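Automatisation du câblage à l'atelier de Valderrama

L'automatisation du câblage à l'atelier de Valderrama désigne l'introduction de bras robotisés dans les tâches de branchement et de contrôle d'équipements réseau assurées par l'entreprise Mundby. L'atelier remet en état des boîtiers et des baies pour des clients professionnels. Il emploie 31 personnes, dont six affectées au poste de connexion.

Contexte

Avant l'automatisation, chaque appareil passait entre les mains d'un opérateur qui branchait un câble Ethernet, lançait le test, notait le résultat et recommençait avec le port suivant. Le geste est simple mais répétitif. Hortensia Ñahui, déléguée du personnel, avait recueilli plusieurs plaintes de douleurs au pouce et au poignet, liées à la pression sur le loquet des connecteurs. La direction a confié l'étude du poste à Cristian Cáceres, responsable des méthodes, qui a retenu une solution à deux bras proposée par l'intégrateur Udham.

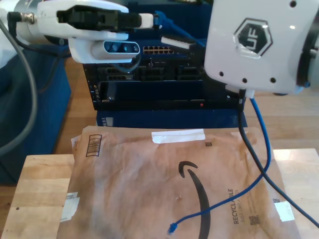 L'insertion d'un connecteur RJ45 reste une opération délicate pour une machine. Le câble est souple, sa position change d'un essai à l'autre et le connecteur n'entre que dans un sens. L'espace de travail d'un atelier de remise en état est en outre rarement dégagé : une enveloppe matelassée Amazon peut se trouver sur le plateau devant un châssis noir, avec l'extrémité d'un câble bleu posée dessus. Le repérage du connecteur s'appuie sur une caméra de profondeur fixée sous la pince, et le programme doit distinguer la fiche de ce qui l'entoure.

Fonctionnement

Le cycle comprend la saisie de la fiche, son orientation, l'approche du port et l'insertion. L'effort est limité par logiciel afin de ne pas endommager les contacts. En cas d'échec répété, le bras s'arrête et demande l'intervention d'un opérateur. Le catalogue compte 108 références d'appareils, et chacune exige un réglage propre de l'angle d'approche.

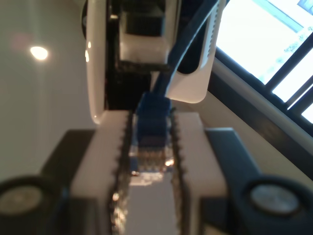
Connecteur RJ45 tenu entre les doigts de la pince, sous le port d'un boîtier blanc.

Effets sur le travail

Aucun poste n'a été supprimé lors de la mise en service, mais leur contenu a changé. Les opérateurs du poste de connexion préparent les appareils, surveillent les cycles et reprennent les cas refusés par la machine. Deux d'entre eux, Lizeth Villca et Alcides Pacheco, ont suivi une formation au réglage des trajectoires et ont obtenu un reclassement en catégorie technicien.

Le bilan interne, présenté en juillet, fait état d'une baisse des douleurs signalées. Il relève aussi de nouvelles contraintes : le rythme est désormais fixé par le cycle du robot, les pauses se prennent entre deux séries et l'attention demandée pendant la surveillance est jugée fatigante. L'ergonome Katherine Cuervo a recommandé une rotation toutes les deux heures, appliquée depuis.

La question des primes demeure discutée. L'ancien barème dépendait du nombre d'appareils contrôlés par personne, ce que le nouveau poste ne permet plus de mesurer. Un barème provisoire, calculé par équipe, est en vigueur. Le site de Drorkville, qui appartient au même groupe, a conservé le branchement manuel pour les petites séries.

Articles connexes
Mundby (entreprise)
Site de Drorkville
Udham (intégrateur)
Connecteur RJ45
Préhenseur
Troubles musculosquelettiques
Rotation des postes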